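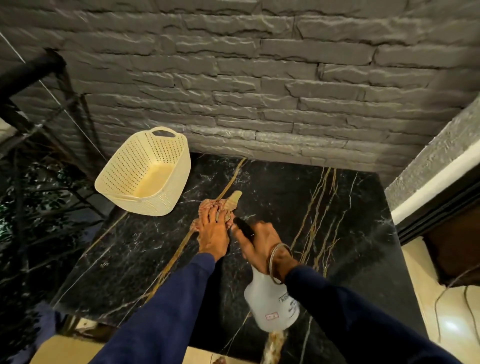 Mai, carnet d'atelier

Reprise des essais de colle de farine pour la reliure des carnets Rodari. La recette de mars donnait une pâte correcte à l'étalage mais qui cloquait sous le papier de garde au séchage. Je note tout à partir de zéro, l'ancienne page est illisible à moitié.

Base : 45 g de farine de blé pour 300 ml d'eau. Délayer à froid avec un tiers de l'eau, verser le reste chaud, remonter à feu doux en tournant. La pâte prend d'un coup, il faut retirer la casserole dès qu'elle devient translucide. Passée au tamis fin deux fois. La première passe laisse encore des grumeaux, surtout avec la farine Gurnik.

Lot A : farine Gurnik, pâte seule.
Lot B : même farine, un quart de méthylcellulose déjà gonflée.
Lot C : amidon de blé du fournisseur Romaniuk, pâte seule.

Pose le matin sur chutes de toile Flivell, sens de la chaîne parallèle au dos. Mise sous presse entre buvards, changement des buvards à midi puis vers 17 h.

Résultats après une nuit :

A — bonne prise, mais la toile est traversée par endroits. Auréoles mates visibles côté endroit, rédhibitoire pour le bleu foncé. Même défaut qu'en mars.

B — pas de traversée. Glisse bien, on a le temps de repositionner. Les coins rabattus tiennent moins, j'ai pu en relever un à l'ongle.

C — le plus propre. Prise un peu lente, il faut laisser reposer la toile encollée avant de poser le carton. Aucune cloque sur les gardes.

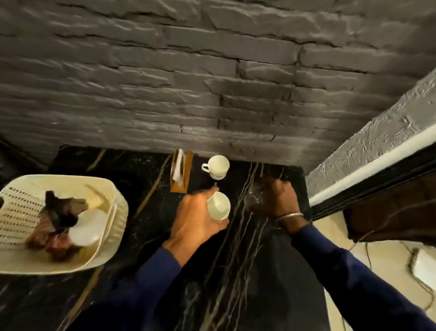

Le gauchissement reste le vrai problème. Les plats du lot C tirent vers l'extérieur d'environ 2 mm au bord de gouttière. Deux causes possibles : garde collée trop tard par rapport à la toile, ou carton coupé dans le mauvais sens. J'ai vérifié les chutes par flexion et le fil est bon sur toutes sauf une. Donc plutôt la garde. À refaire en encollant les deux faces dans la même demi-journée.

Remarque pour celui qui reprendra la presse : la vis de gauche a du jeu, serrer par petits quarts de tour en alternant, sinon le bloc part de travers. J'ai perdu un corps d'ouvrage comme ça, celui de 264 pages, déjà cousu et arrondi. Récupérable en refaisant l'arrondi, mais le dos est marqué.

Conservation : la pâte du lot A sentait déjà l'aigre le lendemain, jetée. Le lot C tient mieux au frais, couvert d'un film au contact. Ne pas garder au-delà de quelques jours, même si l'odeur est bonne.
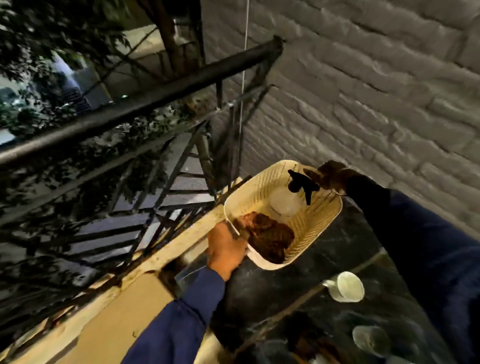
Pour la mousseline du dos, on reste sur la pâte épaisse, passée au doigt et non au pinceau. Essayé au pinceau brosse sur un bloc : la pâte reste en surface et la mousseline se décolle quand on ouvre à plat.

À faire :
— recommencer C avec un peu moins d'eau, gardes et toile le même jour
— commander de l'amidon, il reste à peine un fond de sachet
— essayer B sur papier marbré seulement
— resserrer ou changer la vis de la presse
— étiqueter les chutes avec le sens du fil avant de les ranger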